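Curves Against the Wall

The kidney-shaped table is back in furniture catalogues, and the questions that come with it have not changed since the last time it was popular. Where does the straight wall meet the curved edge? How much of the top can be used? What happens to a gloss white finish once people start putting things on it?

Preltow, which makes tabletops for small offices and apartments, now sells its white kidney top in two lengths. Nornside sells a similar shape in one length, with a choice of gloss or satin. Both arrive flat, with the base packed separately. The differences between them are in the edge and in the coating, and those are the parts worth reading about before ordering.

Shape and usable area

A kidney top has two lobes and a waist. The wide lobe is the work surface. The narrow lobe is usually treated as overflow: a lamp, a tray, a glass. The waist is the inward curve on one long side, and it was first meant for the sitter, who can pull in close and reach both ends without standing.

Catalogue dimensions give the longest and widest points only. A rectangular top of the same listed size will always hold more. Measure the largest rectangle that fits inside the wide lobe and use that figure when planning for a monitor, a sewing machine or a cutting mat. On the shorter Preltow top, an open laptop and a notebook fit side by side, and a second monitor does not.

The long version measures 2000 mm from end to end and needs a clear run of wall longer than that if anyone is to walk past the narrow end. Corners are forgiving on a curved top, so a passage that would feel tight beside a square desk can be workable here. Check it with a paper template. Brown kraft paper taped to the floor for a day or two will show where feet and chair legs want to go.

Placement

There are two ordinary positions. In the first, the outer curve faces the wall and the sitter takes the waist. Contact with the wall is limited to a short section, leaving a wedge-shaped gap on either side. Pens, screws and small caps roll into these gaps. In the second, the waist faces the wall and the sitter works from the outer curve. The gap is then a single pocket in the middle, convenient for cables and hard to clean.

A third option is to cut the back edge straight. Preltow will do this at the factory for a charge. Doing it at home on a gloss top is a poor idea without a track saw and a fine blade, as the coating chips along the exit side of the cut.

Whatever the position, leave a small clearance. A top pushed hard against painted drywall will mark it. Scuffs form at the height of the table edge and also well above it, where chair backs, bags and elbows touch. A washable low-sheen paint holds up better than flat paint behind any table in daily use. Felt dots on the back edge help, but they compress and should be replaced yearly.

Light and glare

Gloss white returns an overhead fixture as a hard-edged bright shape, with a softer glow around it. A long ceiling light gives a long reflection, and the reflection moves with the viewer, so moving the table a hand's width seldom cures it. Turning the table, adding a diffuser or working from a side lamp does more.

The same reflection is useful when cleaning. Smudges that disappear under even light show up beside the bright strip. Wipe with the strip in view, then move around the table and look again from the other end. Satin finishes reflect less and hide fingerprints, at the cost of taking up ink and coffee faster.

Finish and care

Both makers use a sprayed coating over a fibreboard core. Preltow sands between coats and finishes the top with 2000 grit before polishing. Nornside leaves its satin version unpolished. In either case the coating is thin at the edge, and the edge is where damage begins.

Clean with a damp microfibre cloth and a drop of dish soap. Dry at once. Avoid melamine sponges, which are abrasive and leave dull patches on gloss. Dark rubber feet on lamps and keyboards can leave a grey mark that soap will not lift. Isopropyl alcohol on a cotton pad will often remove it, but test under the table first.

Fine haze can be taken out with a plastic polish. Cordeiro sells one in a 100 ml bottle, enough for several tops. Work in small overlapping circles, keep pressure light at the edge, and stop when the haze has gone.

Small parts on a hard surface

A polished top offers very little friction. Corks, pegs, dowels and beads stay put standing on end and travel when tipped. Anyone using the table for model work or repairs should keep a shallow lipped tray on the wide lobe, or a mat with some grip.

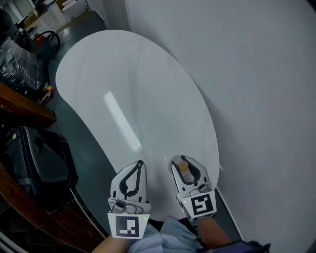 Bases and fixing

Flarnitz supplies the three-leg base used under many kidney tops, with two legs below the wide lobe and one below the narrow. It sits steady on an uneven floor. It will also tip if someone leans on the unsupported side of the narrow end. A four-leg base is safer for households with children, and needs adjustable feet.

Drive the screws by hand for the last few turns. Fibreboard strips easily, and a stripped hole has to be filled and redrilled. Check every fixing again after 60 days of use, when the core has settled around the threads.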